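The Long Service Life of the Industrial Pump

We use cookies to remember your preferences and to measure readership. By continuing to read you accept our cookie policy.

In the basement of the Stirnden water treatment works, five high-pressure plunger pumps stand in a row behind a yellow rail. They supply the membrane cleaning circuit, and they are expected to run through the night without attention. The oldest was installed when the works opened. Its crankcase is original, although most of what moves inside it has been replaced at least once.

Equipment of this kind rarely draws notice outside the trade. It is bought on a specification sheet, bolted to a concrete base and entered in a maintenance schedule. The purchase price is often the figure most closely examined, yet over the life of a pump it is a modest share of the total. Energy, seals, valves and hours of lost production account for the rest.

Stirnden changed its purchasing rules for that reason. Suppliers are now required to state the cost of a complete seal kit, the labor hours needed to fit it and the interval at which it should be changed. Two bids that looked similar on price proved to be far apart once the figures were set side by side. The contract went to Cudel, whose ceramic plungers carried a higher initial cost and a longer service interval.

The first of the new units ran for 2,540 hours before its packing was renewed. The second reached 2,458. Both results were within the interval the manufacturer had stated, and the works has since extended its inspection period – cautiously, and only for pumps handling filtered water.

Inlet conditions remain the most common source of early failure. A pump that is starved of water will cavitate, and the damage appears first on the valve seats. At Sorkov, where a similar installation serves a food processing plant, the supply line was widened and an elbow close to the inlet was removed. Valve changes have been less frequent ever since. The work required no alteration to the pumps themselves.
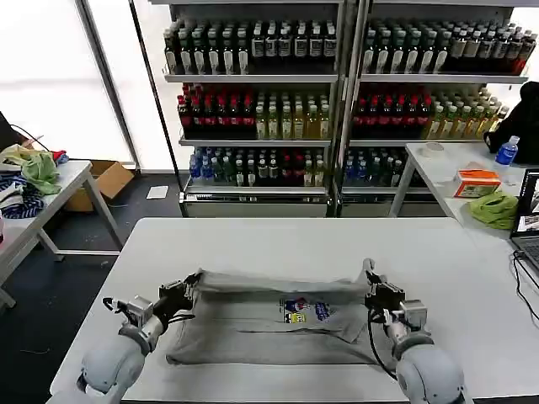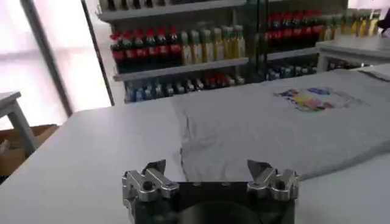 At Klinhom the maintenance office takes a less settled view of longer intervals, and holds that a seal changed early in a planned shutdown will always cost less than one changed late in an emergency. The office has kept its own schedule unchanged and renews packing at every annual stop in August, whatever the hour meter shows.

The two positions are closer than they appear. Both depend on accurate records, and both assume that leakage is measured and written down at each visit. Where records are poor, neither a long interval nor a short one offers much protection.

Oil deserves equal care. Milky oil in the sight glass indicates that water has passed the seals and entered the crankcase, and the pump should be stopped until the cause is found. Stirnden also keeps one complete spare fluid end on the shelf – an expense that was questioned at first and is now part of the standing budget.

Last updated: November 19, 2020

Reader comments

millwright_east
Good to see inlet plumbing mentioned. We changed valves for years before anyone measured the suction pressure.

Plunger62
Does the Stirnden interval apply to warm water as well? Our packing wears much faster on the heated line.

R. at the wash bay
I agree with Klinhom. Change it while the line is down anyway.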